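# Folding, again

I spent most of May on the question I put off last year: can a machine do the laundry yet, by which I mean the part after the dryer. My answer is no for the whole job and yes for pieces of it, and the pieces are more interesting than I expected.

The test was simple. I took the policy we trained at Rutherford, left the weights alone, and scored it on 40 garments it had not seen. A fold passed if the outline fell within 11 millimeters of the template. T-shirts did well. Anything with a collar did badly. Fitted sheets I left out, and I make no apology for that.
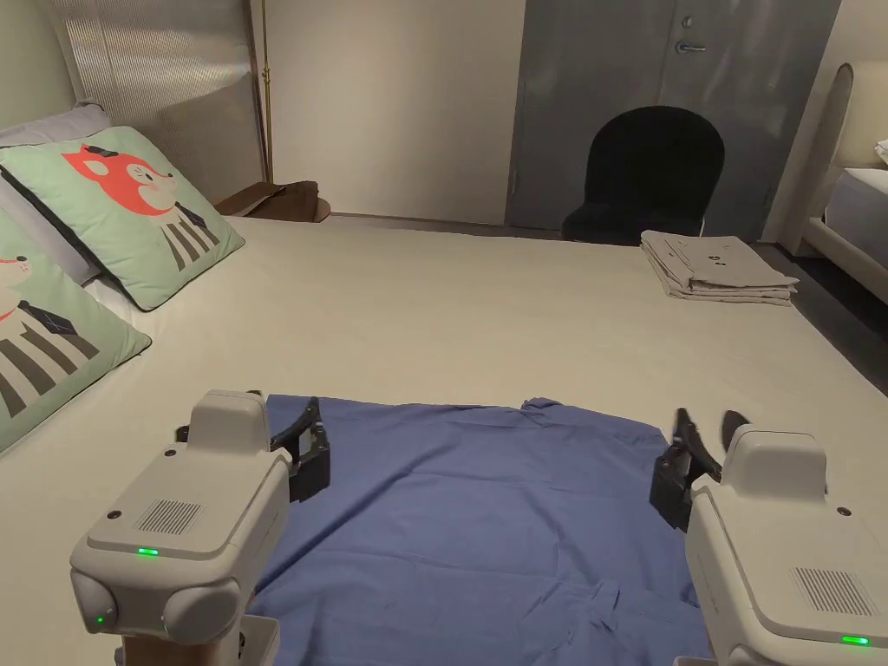 Flattening is where the time goes. A fold is two or three motions once the cloth lies flat, and a fair controller from ten years ago could manage them. Getting from a heap to a flat sheet is an open-ended search, and the state is hard to estimate when most of the fabric is hidden under itself. Even a piece that counts as flat, like the blue one spread out on the bed between the two grippers, keeps soft creases and a small raised fold near one far corner. My planner reads a fold like that as an edge about a third of the time and grabs the wrong layer. A mattress makes it worse, as the surface gives under the fingertips and the contact height changes from one grasp to the next.

Védís Thoroddsen, who reviewed the logs, thinks I should stop treating perception and grasping as separate stages. She pointed at run 1641, where the left jaw picked up two layers, the force trace showed it at once, and the planner carried on because it never looks at force. She is right. Fixing it means retraining on the full set of 3404 demonstrations with the force channel included, and I have started that.

The Stastov fingertips are thin enough to slide under a hem. The Pekell ones last longer but push the cloth ahead of them. I am keeping the Stastovs on for the next round and will post the collar results separately.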